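Courses > Robot Learning Lab > Unit 5 > Handout: Learning bimanual cable handling from demonstrations

Handout 5. Action chunking for two-arm cable tasks

1. Background

Unit 4 covered single-step behavior cloning, in which a policy maps the current observation to the next action. The method works on short tasks with rigid parts. It degrades on cables for two reasons. First, small errors in the predicted joint targets accumulate, and the arm drifts into states that the demonstrations never covered. Second, a cable has no compact pose. The same plug position can go with many arrangements of the slack, so two demonstrations that look alike at one moment may call for different motions.

The Grillum task set was designed around the second problem. Each episode starts with loose cables on a table and two arms with two-finger grippers. The policy must pick up one named connector end, pull it clear of the rest, and hand it to the other arm. 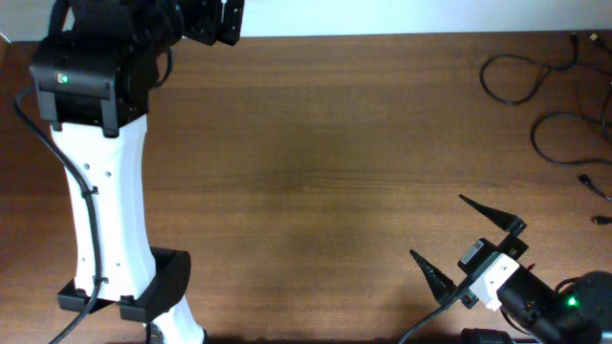

Let o(t) be the observation at step t and q(t) the joint positions of both arms together with the gripper openings. A single-step policy predicts q(t+1) from o(t) and q(t). A chunked policy predicts the whole sequence q(t+1) ... q(t+k) in one forward pass. With k = 60, the number of decisions in an episode falls by a factor of 60, and so does the number of points at which the policy can switch between two conflicting demonstrations.

The cost is slower reaction. If a chunk is executed open loop, a plug that slips during the chunk is not noticed until the chunk ends.

2. Overlapping chunks

The usual remedy is to query the policy more often than once per chunk and to average the overlapping predictions for each time step. Weights are exponential, w(i) = exp(-m i), where i = 0 is the oldest prediction. A larger m favors older predictions and gives smoother motion. A smaller m brings in new information faster.
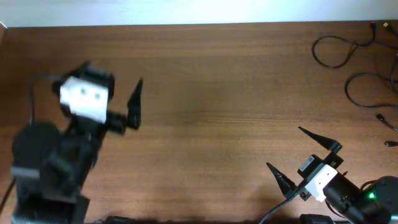
Averaging is only valid when the overlapping predictions agree on the mode. Suppose one chunk sends the left arm to the plug and the next sends the right arm. The mean is a posture that neither chunk intended, with both grippers stopping short. The Ververidis variant handles this by comparing the new chunk with the old one over their shared steps and dropping the older chunk when the distance exceeds a threshold.

3. Observations

Each policy receives one head view and one view per wrist. The head view fixes which cable end is meant and where the loops lie. The wrist view matters during the final approach, when the gripper can hide the plug from above. Wrist images are also the most affected by motion blur and by changes in background, and a policy trained on a single background tends to use it as a cue.

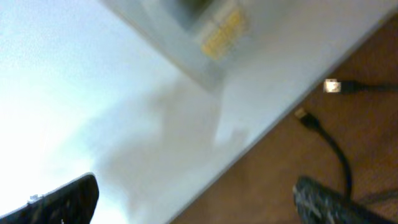 4. Results to discuss

Training used 2000 demonstrations, recorded at the Zelturbridge and Tosdale sites. Three findings are needed for the problem set:

a. Single-step cloning reached the correct connector in most trials but rarely completed the handover.
b. Chunking without averaging completed more handovers, with visible jerks at chunk boundaries.
c. Removing the wrist views had little effect on reaching and a large effect on grasping.

Finding (c) should be read with care. The head-only policy was trained for the same number of steps as the full policy, and no separate tuning was done. Starting arrangements also differed in difficulty. A connector lying at the outside of a loop can be lifted directly, while one resting among crossed strands has to be approached from a narrower range of wrist angles. 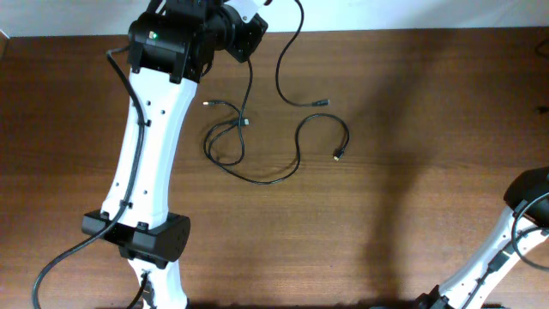
5. Problems

5.1 Show that for m = 0 the averaging rule reduces to a uniform mean. State the delay this introduces for a step change in the predicted target, with k = 12 and one query per step.

5.2 A chunk is executed open loop with k = 60. Give the worst-case number of steps between a slip and the first action that can respond to it. Repeat for one query every 3 steps, with the newest chunk replacing the old one.

5.3 Propose a distance for the Ververidis test that treats gripper opening separately from joint position. Explain why a plain Euclidean distance over q may miss a change in grasp timing.

Solutions are due at the start of the Thursday lab. Bring plots for 5.1 on paper.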